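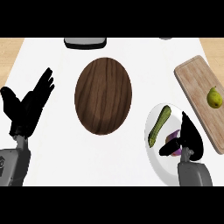 Figure 7.1. Two simulated arms at the Tustau kitchen table. The right gripper is closing on a purple vegetable on the white plate, next to a zucchini.

Chapter 7
Shopping for a Simulated Kitchen

Back in Chapter 6 we wrote our own table from scratch, and I bet you're still a little sore about how long it took to get one bowl to sit still. So let's go shopping! In this chapter we review a ready-made product, the Tustau tabletop kit, the way you'd look over a used car: kick the tires, read the small print, then decide if it's worth the money.

Tustau is a software package. You get a table, a library of 233 kitchen objects and two arms already wired up to a controller. The company also sells a support plan called Grarnuseck, which I paid for myself and used twice (more on that in Section 7.5).

Look at Figure 7.1 again and think about the grasp. The plate has a raised rim, and the zucchini is lying right there beside the thing we want. A gripper that swings in wide will shove the zucchini or catch the rim. When I test a kit like this, I always start with a crowded plate — a lone pear on a cutting board is a much kinder problem, and kinder problems sell software.

Now look at the left arm. Its hand is open and empty, and it's a different kind of hand from the one on the right, with slender fingers fanned out. I love that you can mix the two. It does mean you have to tune each side on its own, and the manual gives that job half a page.

My gripes so far? The surfaces look a bit too smooth for my taste, and the soft, even light won't teach a vision system much about harsh shadows. You can buy the Nyitrai lighting pack to fix that, but it costs extra and I think it should be in the box.

By the end of the chapter you should be able to install the kit, load the Watport sample table, run a grasp with either hand and write a one-page review your boss could use. Keep your notes from Chapter 6 handy, especially the part on friction, as we'll borrow those settings in the first exercise.

7.1 What You Get for the Price

Let's start with the object library, and with the license that comes with it.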